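Caderno da oficina, projeto de manipulação a dois braços
Turma de automação, bancada 3
Maio, início às 14h10

Continuação da entrada anterior. Ficou pendente a troca de objeto: até agora a turma só tinha trabalhado com cubos de espuma, e o regulamento da mostra de Pedidstead pede pelo menos um objeto vazado. A Frøydis trouxe cestos de arame laranja. Vamos ficar com eles até a mostra, para não refazer a calibração de novo.

Tarefa do dia: pegar um cesto com o braço direito, levar até perto do centro da mesa e soltar. O braço esquerdo fica de apoio, com a garra aberta, para a fase seguinte (segurar um cesto parado enquanto o outro é encaixado). Essa fase ainda não está escrita, só o esqueleto da máquina de estados.

Configuração no começo da sessão:
- velocidade limitada a 200 mm/s nos dois braços
- altura de segurança igual à da semana passada
- força de fechamento no nível 7 no braço direito
- gravação ligada na câmera do punho e na câmera de cima, 740 quadros por tentativa
- exposição automática nas duas (ver observação abaixo)

O Natanael operou, eu anotei. O Eilif ficou na parada de emergência. Combinamos que quem está no botão não mexe no notebook nem responde mensagem, e isso vale para todo mundo, inclusive para mim.

Nas primeiras tentativas a garra fechou alto demais e pegou só os laços da borda. O arame cede e o cesto gira dentro dos dedos. Baixamos o ponto de pega no programa e melhorou, mas aí aparece outro problema: com o cesto na vertical, a parte de baixo passa perto da mesa e o planejador não sabe disso. Para ele o volume carregado ainda é o do cubo. Precisa trocar o modelo de colisão antes de aumentar a velocidade.

Separei dois quadros das gravações para a conversa sobre exposição.
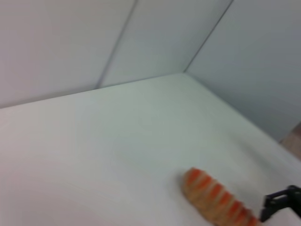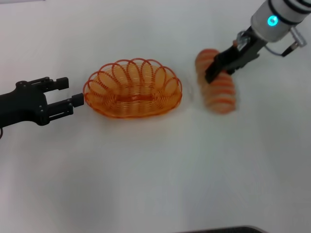 Torbjørn Løken leu o rascunho desta entrada no fim da tarde e respondeu que mexer na exposição é tratar o sintoma. Para ele, o detector foi treinado com objetos maciços e vai errar o contorno de qualquer coisa de arame, com imagem nítida ou não. Sugeriu anotar à mão um conjunto pequeno, só com os cestos, em posições variadas, e comparar antes de comprar luminária. Disse também que no projeto de Kukville perderam um mês ajustando câmera e acabaram trocando o conjunto de treino do mesmo jeito.

Concordo em parte. O conjunto anotado faz falta e entra na lista. Mas a perda de nitidez com a garra em movimento atrapalha também quem anota, e fixar a exposição custa meia hora. Dá para fazer as duas coisas.

Outras observações da tarde:

O cabo do braço direito. Em certas posições do punho ele forma uma alça grande demais. Não prendeu em nada, mas quero uma presilha ali antes da próxima sessão. O Natanael tem velcro na caixa dele.

Nomes dos arquivos. Metade das gravações saiu com o prefixo antigo, do exercício dos cubos. Renomeei tudo na pasta compartilhada. Por favor, conferir o campo do objeto antes de apertar gravar.

Sombra. O fundo claro ajuda, mas a sombra do cesto entra na máscara em algumas tentativas e desloca o centro estimado. Não medi o quanto. O Eilif acha que dá para filtrar por cor, visto que a sombra é cinza e o arame é laranja. Ele vai tentar um limiar simples de saturação.

Relatório para a Marlies Fankhauser. Ela pediu uma página sobre o andamento, sem código. Fica comigo. Vou usar o diagrama de estados que está no quadro, alguém por favor não apague o canto esquerdo.

Pendências:
- modelo de colisão do cesto, vertical e deitado (Natanael)
- exposição fixa nas duas câmeras e repetir a mesma trajetória (eu)
- limiar de saturação (Eilif)
- conjunto anotado, começar pequeno (Frøydis, se puder, senão dividimos)
- presilha no cabo do punho direito
- perguntar à Odera se a licença do simulador cobre mais uma máquina

Encerramos às 17h25. Braços em posição de repouso, alimentação desligada na régua, chave devolvida na secretaria. A próxima sessão começa pelo modelo de colisão, e até lá a velocidade fica em 200.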